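Race Timing › Support Log › Chip Results
4 min read
Thursday, April 9, 2020, by the Uscombe results desk

Ticket 2363: Chip times missing for second wave, Uscombe 10K

Status: solved, one question still open

Reported problem

After the upload of the Uscombe 10K to the Fastetti results page, 83 runners have a gun time but no chip time. All of them are from the second wave. The first wave looks correct. The runners wrote to us because without a chip time they are placed too low in their age group, and some of them need the time for an entry in another race.

Our setup is two Poirier mats at the start, two at the finish, and one Dinon reader box for each line. The software is the same version we used in January for the cross-country relay, where we did not have this problem.
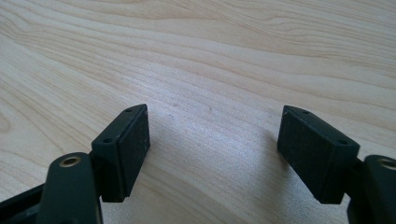

What I tried first

I exported the raw file from the start reader and opened it in a spreadsheet. The reads of the second wave are there, so the mats did their work. I imported the file again to Fastetti with the option "replace existing reads." Result: the same 83 runners without chip time.

Then I changed the start window of the second wave from two minutes to five minutes. This gave a chip time to 17 runners, so 66 were still missing. I wrote down their bib numbers and looked for something common. They are not from one club and not from one age group. The lowest bib is 134, but many runners with higher bibs are correct, so I think the bib has no meaning in this matter.

Second try, reader clock

I compared the clock of the start box with the clock of the finish box. The finish box was correct. The start box was correct for the first wave, and then it jumped back by six minutes. In the log of the box I found a line "time sync" between the two waves. The box had found a network and took the time from it, and the time on this network was wrong.

This explains also why the longer window helped only a part of the runners. The reads had a time before the opening of the wave, and Fastetti throws away every read before the opening. The 17 who received a time were slow to reach the mat, and their times were also wrong by six minutes. I removed them again before somebody could print a certificate.
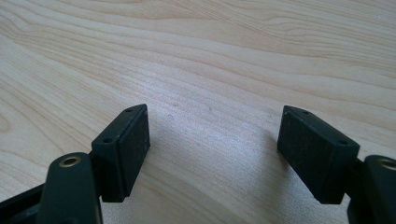

I made a copy of the raw file and added six minutes to each start read after the sync line. I did not touch the reads before this line. After that I put the window back to two minutes, deleted the old start reads of the second wave and imported the corrected copy. All 83 runners now have a chip time. I checked the first finishers of the wave against the paper sheet from the finish line and the difference is never more than one second.

Settings changed for the next race

- Automatic time sync is off on both Dinon boxes.
- Both clocks are set by hand before the first wave and compared again before each next wave.
- The raw file is saved after every wave under a new name.

Still open

The age group list on the public page shows the old order, although the new times are visible when I click on a runner. I cleared the cache two times. Please tell me if the age groups must be calculated again by your side, or if there is a button for it which I did not find.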